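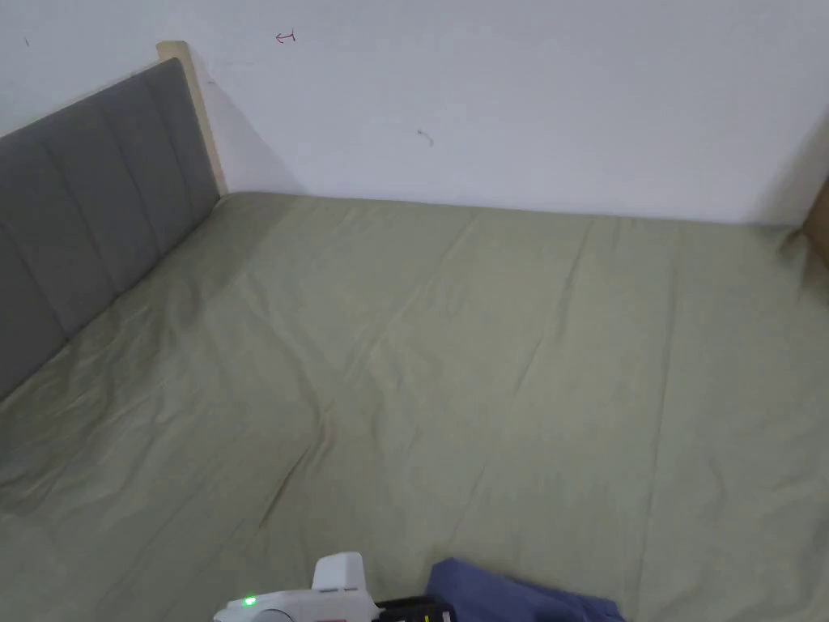 Castellanos open day
11/23/20, posted by the Okano blog

Quick one tonight, I'm shattered and there's an early train tomorrow. Went to the open day at Castellanos, the little robotics place out past Vorkunby. 77 people had signed up according to the sheet on the door, so they took us round in groups of 14. Mine was the last group. Obviously.

Talk first. Too long, too many slides. Main point was that they want a robot that can deal with laundry, and cloth is horrible for robots. A mug stays mug shaped. A bit of fabric is a different shape every time you touch it. So they need loads and loads of goes recorded, and the target for the job they showed us is 1000 by February. Seemed a lot to me, the speaker thought it was on the low side.

Then the bit I came for. Hand-held grippers, a bed, a blue cloth. You work the jaws yourself and a camera on the tool records what the jaws are up to.

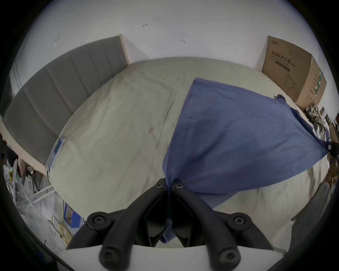 The software is called Tronura and I didn't follow half of it. It takes the recordings and trains the arm from them, or will do when there's enough. Someone asked if it minds a messy room. Answer was no, they want mess, a real bedroom has boxes and bags and cables all over the place. Good news for my flat.

Picking cloth up is fiddly. The jaws come together at the tips and you have to get a proper pinch of fabric between them, then lift slowly. I went too fast and droped it. Second go better. Third go I got cocky.

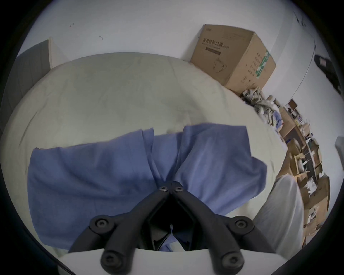

Things I wrote down on my hand

- wide camera view, so everything straight comes out bent. The wall looks like a hill
- the bad goes get kept as well, marked as bad
- no 360 camera, I asked, too much data apparantly
- smaller cloths are not easier!!
- tea was free, biscuits gone by the time we got there

Liked it more than the big shows. No music, no robot waving at children, just people getting on with a very dull job and happy to talk about it.

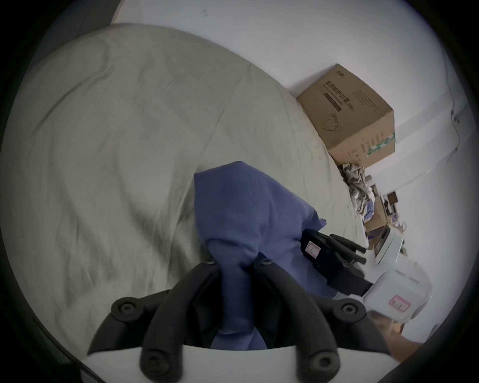 Wrists ached after ten minutes and they do whole afternoons of it. Would I go again, yes, but morning slot next time and skip the talk. More when I've slept. Need to find that train ticket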